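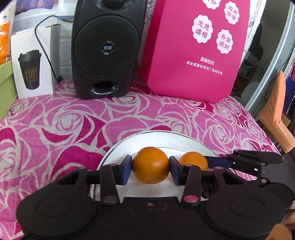

**Zwischenbericht zum Vorhaben »Gemeinsamer Mittagstisch Hladun«**
Berichtszeitraum: zweites Förderhalbjahr, Stand August
Zuwendungsempfänger: Trägerverein Kustach
Projektleitung: Kourosh Ansari

## 1. Stand der Durchführung

Der Mittagstisch im Gemeindehaus Hladun wurde im Berichtszeitraum planmäßig fortgeführt. Insgesamt wurden 2949 Mahlzeiten ausgegeben. Die im Zuwendungsbescheid genannte Zielgruppe, alleinlebende Personen ab dem Rentenalter, ist weiterhin am stärksten vertreten. Hinzugekommen sind Gäste aus dem Ortsteil Ustbridge, der seit der Änderung des Busfahrplans wieder eine brauchbare Verbindung zur Mittagszeit hat.

In der Anmeldeliste sind derzeit 84 Personen geführt. Ein Teil von ihnen kommt unregelmäßig, was die Mengenplanung erschwert. Seit dem Frühsommer wird deshalb am Vortag bis 15 Uhr telefonisch abgefragt, wer teilnimmt. Die Zahl der nicht abgeholten Portionen ist dadurch zurückgegangen, ohne dass spontan erscheinende Gäste abgewiesen werden mussten.

## 2. Speisenangebot

Der Speiseplan wurde gemeinsam mit dem Lieferbetrieb Femedon überarbeitet. Auf wiederholten Wunsch der Gäste werden Suppen nun getrennt vom Hauptgericht angeboten. Das Dessert besteht an den meisten Tagen aus frischem Obst der Saison oder Kompott. Eine salzreduzierte Variante ist auf Vorbestellung erhältlich und wird vor allem dienstags nachgefragt, wenn im selben Gebäude die Blutdruckberatung stattfindet.

Noch nicht zufriedenstellend gelöst ist die Anlieferung in den Wintermonaten. Der Lieferbetrieb hat angekündigt, die Tour über Ustbridge umzustellen. Eine verbindliche Zusage zur Ankunftszeit liegt bislang nicht vor.

## 3. Begleitende Angebote

Im Anschluss an das Essen fanden Gesprächsrunden zu Wohngeld, Pflegegraden und Patientenverfügung statt. Von den geplanten Terminen konnten sieben durchgeführt werden. Ein Termin zum Thema Hausnotruf entfiel wegen Erkrankung der Referentin und wird im Herbst nachgeholt. Die Runde zur Patientenverfügung war so gut besucht, dass eine Wiederholung vorgesehen ist.

Der ursprünglich beantragte Spielenachmittag wurde eingestellt. Die Teilnahme blieb trotz mehrfacher Ankündigung gering. Die frei gewordenen Raumzeiten nutzt jetzt eine Singgruppe, die sich aus dem Kreis der Gäste gebildet hat und keine Projektmittel in Anspruch nimmt.

## 4. Mittelverwendung

Die Ausgaben bewegen sich innerhalb des bewilligten Kosten- und Finanzierungsplans. Minderausgaben entstanden bei den Honoraren, Mehrausgaben bei den Fahrtkosten. Für den Ersatz von Geschirr wurden nahezu 200 Euro aufgewendet; der Betrag ist dem Ansatz »Kleinmaterial« zugeordnet. Die Anschaffung eines zweiten Warmhaltewagens wurde zurückgestellt, bis die Frage der Winteranlieferung geklärt ist.

Wir bitten um Zustimmung, die nicht verbrauchten Honorarmittel zugunsten der Fahrtkosten umzuwidmen. Der förmliche Antrag geht Ihnen gesondert zu.

## 5. Ausblick

Im kommenden Halbjahr stehen folgende Arbeiten an:

- Abschluss der Liefervereinbarung mit Femedon einschließlich einer Regelung für Ausfalltage
- Befragung der Gäste zu Portionsgröße, Uhrzeit und Eigenanteil
- Erneuerung der Belehrung nach Infektionsschutzgesetz für alle in der Ausgabe Tätigen
- Abstimmung mit der Gemeinde über die Nutzung der Küche während der geplanten Fensterarbeiten

Sollte die Küche während der Bauphase nicht zur Verfügung stehen, ist ein vorübergehender Umzug in die Räume des Trägervereins in Kustach vorgesehen. Der dortige Saal ist kleiner, sodass in zwei Durchgängen gegessen werden müsste. Über den Zeitplan der Arbeiten werden wir Sie unterrichten, sobald er uns vorliegt.

Kourosh Ansari
Projektleitung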